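# Erkar talk: notes to self

**Slide 1, hello**

Okay, start slow. Say hi, say the title once, and don't read it off the slide. I want people to know in the first minute that this is a talk about camera views and what happens when you train one policy on all of them.

**Slide 2, the question**

So we'd been training on the Lirkeck set with every view thrown in together. Two arms, a wrist camera on each, plus one fixed camera. My question was pretty simple — does the policy look at the wrist views at all, or does it lean on the fixed one and coast?

**Slide 3, what we did**

View dropout! During training we blank out one view at random and make the policy cope. 3,288 demos total, 3,000 for training, the rest held out. 4 seeds per setting, 100 trials per seed. (Pause here, people like to write the numbers down.)

If somebody asks about Hullance, yes, same network, I only changed the input side. Don't get dragged into the learning rate story.

**Slide 4, the result**

Dropout helped most on lids. Knobs are small, and the fixed view loses them behind the fingers all the time. I was expecting the gain on picking up food, and that barely moved. Say that plainly, then let them look at the pot task for a bit.

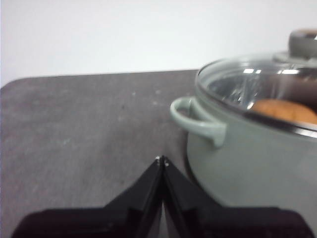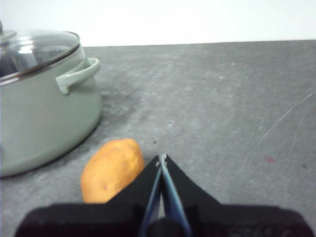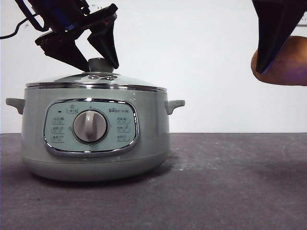
*Pot task: two wrist views, then the fixed view with fingers on either side of the lid knob.*

Ask the room which view they'd drop. Give it a few seconds even if it's quiet.

**Slide 5, what's next**

Dropping two views at once — early runs only, no promises. Then questions. Water is under the podium.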